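Bratance to move surgical suture packs to new single-peel wrap

Bratance, which supplies sutures to hospitals and veterinary practices, will change the packaging on its absorbable range from March. The new wrap replaces the present double pouch and will be made by Steleck at its Pathirana Road site.

The change covers three product lines. Needle sizes, thread lengths and order codes stay the same. Prices are held until the end of the current supply agreements.

The present pouch has an outer film, an inner foil and a folded card. Theatre staff have told the company that the outer film can be slow to open with gloves on, and that the card is hard to sort for recycling. The single-peel wrap has one outer layer with a wider tab, and the card inside is printed on one side only.

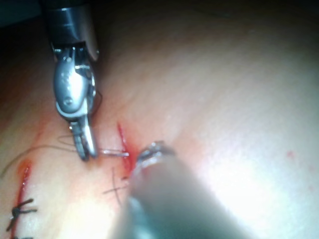 Two instruments over a soft tissue surface.

Steleck will run the first wraps in batches of 1,000. Each batch will be held for 48 hours for seal checks before it goes to the Bratance warehouse. Shelf life is printed in larger type on the front of the pack, next to the needle drawing, and the lot number moves to the tab so that it can be torn off and kept with the patient notes.

Customers do not need to return old stock. Packs in the double pouch can be used until the date shown on them, and both kinds may arrive in the same delivery for a time. Stores teams who scan on receipt should note that the bar code is now on the long edge.
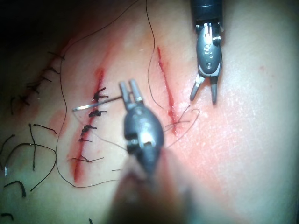

A curved needle held across an incision.

Sample packs can be requested through the usual account contact or from Plondudent, which handles orders for dental clinics. A printed opening guide comes with each sample box, and wall copies are available free of charge.

The non-absorbable range is not affected. Bratance expects to decide on those packs in December.

Notes to editors

Bratance supplies sutures, clips and dressings. Steleck makes sterile packaging for medical and laboratory use. Pack drawings are available on request from the Bratance press office.

Ends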